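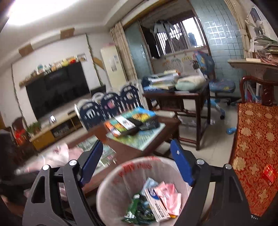

2023-08-07. Small-bin work, living room, Brimwood house. The question carried over from the last entry is whether a living-room bin fills by volume or by shape, and whether the emptying rule should be written for one or the other. My vote is now shape. The round bin by the coffee table holds a small heap and the heap is all packaging: a narrow white carton lying diagonally in the middle, a crumpled pink wrapper against its right side, a pale blue one standing up behind it, and to the left a green wrapper with silvery ends and a darker crumpled packet. By weight that is next to nothing. A rigid carton on the diagonal props up whatever is dropped on top of it, and the void underneath is lost until someone presses down.

**Nominal capacity.** The bin is sold as 8 liters. I measured to the rim with water and got close enough to leave the label figure alone. Usable capacity is less. The liner folds over the rim and takes up some of the opening, and slack at the bottom holds air unless it is pushed out when the bag is fitted. Nerea fits the liner by turning it inside out over her fist and then pressing it to the floor of the bin. Kristaps shakes it open and drops it in. Hers sits flatter. Use hers for all further runs so that we are comparing contents and leaving technique out of it.

**Press test.** Load is 2250 g on a flat disc, lowered by hand and left for a count of 40, then removed. Fill height is read at the liner before loading, under load, and once more after removal. I am only recording behavior by type of item for now. Heights go in Kristaps's sheet.

- Film wrappers: go down a long way under load and come most of the way back. The shiny ones are worse than the matte ones. Pressing alone is close to useless.
- Film wrappers, knotted: stay down. Knotting takes a few seconds per wrapper and I do not believe any household will do it for long.
- Cartons, whole: hold the load until a corner gives, then fold unevenly. Once folded they stay folded.
- Cartons, flattened first: stand against the wall of the bin and cost almost no room. Also the only state in which the paper stream will take them at Brimwood.
- Paper tissue: compresses, stays compressed, no further interest.

The second-to-last line matters more than the rest of the list. A carton in a lined bin is in the wrong stream in the first place. If the cartons come out, what is left is film, and film can be left alone until the bin is visibly full. So the question about pressing goes away for most of what gets thrown out in this room.

**Where the cartons should go.** Firdevs suggested a slot or sleeve hung on the outside of the bin. I made one from a cut-down magazine file and two binder clips. It works when the bin is against a wall. Out on the floor it pulls the bin toward the loaded side, and a light bin tips. Tried it with the clips moved lower, with no real change. A second container on the coffee table was rejected by everyone. The far end of the table is already in use for a thick box and a flatter one on a board, pink fabric has been put down at the side, and any container left there would be one more thing to move before the table could be wiped.

Remaining option: a flat paper bag standing between the coffee table and the wall. Cheap, no fixing, can be carried straight out. It looks untidy. Rosalía objects on those grounds and I have noted the objection. Trial goes ahead anyway.

**Liners.** Two types in hand.

- Gruvton: thin, translucent, drawn over the rim without effort. Slips back into the bin when something heavy is dropped from standing height. A rubber band under the rim fixes this, but the band has to come off at each change and gets lost.
- Calvo: thicker, with a tie. Grips the rim. Oversized for this bin, with the surplus gathering at the bottom and giving the trapped-air problem described under capacity.

Neither is right. A Gruvton cut to the Calvo depth would probably be. Cayetano is asking Brestelance whether they can supply a short run and what the minimum order is. Until there is an answer, stay with Gruvton and the band.

**Emptying rule, draft.** Kept short so that it fits on one card.

1. Cartons flat, into the paper bag.
2. Film and wrappers into the bin, no pressing.
3. Anything with food on it goes to the kitchen bin.
4. Change the liner every 3 days or when the contents reach the rim, whichever comes first.

Item 4 is a compromise. Going by fill alone, the liner would stay in much longer than that. The interval is there for small food scraps that get into this bin whatever item 3 says: crumbs left in snack packets, fruit stickers with a bit of peel on them, gum. If item 3 turns out to be followed well, lengthen the interval and save liners. Check at the October review.

**Position.** Bin stays within reach of the seat and near the table. We had it by the door for the previous run and the wrappers ended up on the table in piles. Moving it back stopped that the same evening. The drawback is that it sits in the walking line, and it gets nudged. I put a strip of non-slip matting under the base. Holds on the bare floor, not tried on the rug.

**Errors and loose ends**

- The scale was reading with the disc still on it for the first press run. Discarded that run. Kristaps has struck it out in the sheet and left it legible.
- Fill height read from above is unreliable when a carton stands proud of the heap. Read at the wall of the liner, opposite the carton, and note which side.
- Need a second disc. The present one catches on the liner folds and drags them down, so the under-load reading comes out low. Smaller diameter, rounded edge. Scrap acrylic is in the drawer below the vise.
- Nerea to repeat the knotted-film run with the longer wrappers only.
- Buy rubber bands.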